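Notes for the talk, evening session, Umbridge

Good evening. Thank them for coming. Speak slowly, the hall has an echo.

My subject is the village bakery in Edodthorpe and what happened to its recipes when the family stopped baking. I do not come from a baking family. I came to it by the archive, where I was looking for something else, a list of mill taxes, and found the order book of the Říha bakery.

Pause. Say the name again, people do not catch it the first time. It is "Rzhee-ha", more or less.

The order book has 1,923 entries. Most are for plain rye bread. In September the entries become longer, with plum cake for the harvest supper, and the handwriting becomes worse.
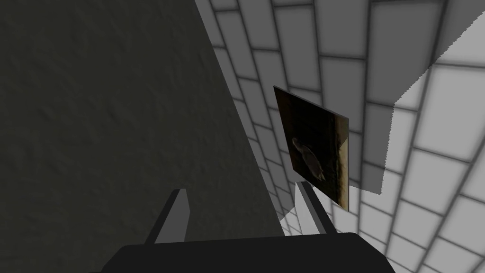 Marek Kopecký wrote to me after I gave this talk in Clillesness that the bad handwriting is from two different people, and that I should compare the letter k. I did compare. He is right, and I now think the daughter kept the book during the harvest weeks.

Next point: the measures. The recipes do not give weights. They say "a bowl" and "the small bowl". For a long time I treated this as a lack. Then Hannelore Pfister lent me her grandmother's notebook, where the same plum cake is written in grams, and we could calculate backward. The small bowl holds less flour than I was expecting. My first cakes were dry for this reason. (Wait for laugh, if it comes. If not, continue.)

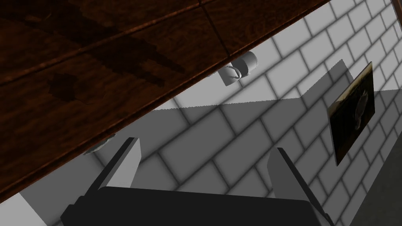

Wood and shadow.

Now read aloud the recipe for the caraway rolls, first in the original, then my translation. Do not explain every word. The word I translate as "rest" can also mean "sulk", and the dough is told to sulk until the evening bell. Somebody will ask what time the bell was. I do not know.

If time is short, leave out the part on yeast suppliers and go directly to the closing of the shop.

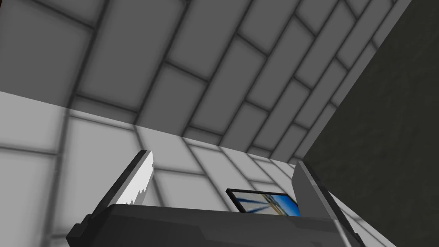

The closing. There was no fire and no quarrel. The last entry is for rye bread, and after it there are empty pages. Show respect here and do not make it dramatic.

End with the request: if you have a recipe notebook at home, please let us copy it before you give it away. Also the stained pages. Questions, then tea.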